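3. Planning the purchase

3.1 How the budget was put together

When we first sat down to plan the Plavedberg cell, we did what I suspect most small groups do, and started from the price of the arms. Nasrin Sharifi had a quotation from Ventura pinned above her desk for the better part of a winter, and every conversation about money began and ended with that one sheet of paper. It took us rather a long time to see that the arms were only one line among many, and that the lines we had not written down were the ones that would cause us grief later on. We set out the whole business here in some detail, because we would have been very glad to read such an account ourselves (the published papers we leaned on gave plenty of room to learning methods and hardly any to shopping).

The task we were buying for was the handling of ordinary clothes: taking up a T-shirt that has been left in a crumpled state, opening it out, and getting it ready for folding. That choice of task fixed a good deal of the budget before we had looked at a single catalogue. A shirt is a wide, soft thing and wants holding in two places at once, so we needed a pair of arms from the start, along with two base plates, two sets of cables, and a table broad enough to let both of them reach the middle without knocking into one another. Figure 1 shows the kind of starting position we had in mind while we were drawing up the list.
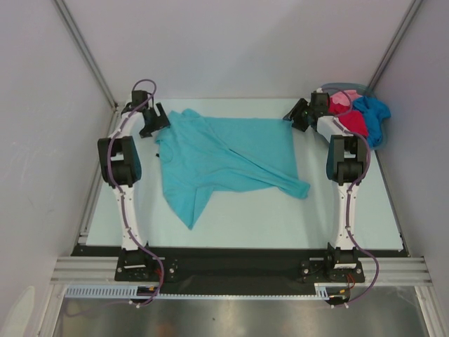 Figure 1. The two-arm cell with a turquoise T-shirt laid out between the grippers and further garments in the bin at the back.

We divided the planned spending into four headings, which we called arms, surroundings, upkeep and garments. The names are homely but they served us well, and Roswitha Bauerfeind, who kept the accounts, insisted that every single purchase should live under exactly one of them. By the time the plan was finished it ran to 125 separate items, of which only a handful came under the first heading. Most of the remainder were small: rail, brackets, cable duct, clips, panels, connectors and so forth, each of them cheap enough to be waved through without a second thought, and together a good deal dearer than we had been expecting.

3.2 Surroundings

The enclosure gave us the longest discussions. We wanted plain, pale walls and a pale tabletop so that the cloth would stand out clearly from whatever was behind it, and we wanted the same from one day to the next. A cheaper open bench was considered quite seriously, and Nasrin argued for it with some force, on the grounds that the savings could pay for a second set of grippers. In the end we kept the walls and went without the extra set. Looking back we are still not entirely of one mind about it, and a group with steady lighting and a quiet corner might very reasonably decide the other way.

Cable management deserves a kind word too. In the first draft of the plan it had no line at all. We later gave it one of its own, covering the duct below the front rail, the clips along the arms and enough spare cable to leave generous loops near the grippers. Our advice to anyone pricing a similar cell is to buy the cable longer than the drawings suggest, and to order the clips at the same time as the arms so that the delivery charge is paid only once. We ordered ours three times over, in three small parcels, and paid for carriage on each.

3.3 Wear, and what it means for the plan

Upkeep is hard to price before a machine has done any work. We therefore planned it from the movements we knew the arms would be asked to make most often. One of these is the two-handed hold shown in Figure 2, in which the cloth is kept stretched between the grippers. It is a modest load in weight, but it asks both arms to keep their positions against each other, and we reckoned that the joints and fingertips ought to be budgeted for with that in mind.
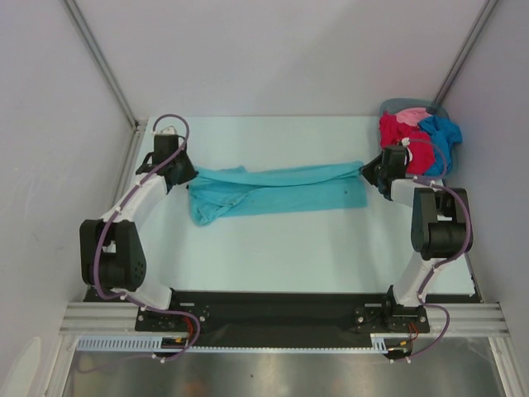 Figure 2. Both grippers holding the turquoise cloth across the workspace.

For planning purposes we assumed 1,849 handling attempts in the first round of work, and we set aside spare gripper fingers and one spare joint module on that basis. The joint module was a hotly debated item, being by far the costliest thing on the upkeep list. What settled the matter was delivery time: Pondance, our second supplier, quoted 30 working days for a replacement, and a cell standing idle for that long would have cost us more in staff hours than the part itself. We would encourage readers to ask for delivery times in writing alongside the prices, and to put both in the same table.

3.4 Garments

The last heading is the one that visitors find amusing, and we are fond of it ourselves. Clothes are a consumable in this line of work. They stretch, they bobble, they lose their shape at the hem, and a shirt that has been tugged about for weeks no longer behaves like one fresh from the shop. We put 104 garments into the plan, mostly T-shirts in strong, plain colours, with a smaller number of other pieces to keep things varied. Roswitha bought the first batch on a Saturday from an ordinary high-street shop and came back with more bags than she could comfortably carry on the tram.

We also allowed for storage and washing, both of which had been forgotten in the first draft. The bin inside the cell takes up table space and so had to be chosen together with the table, a small point that sent us back to the drawings once more. Section 4 turns to the Cimis planning sheet, in which all of these lines are gathered, and to how the planned sums compared with the invoices as they came in.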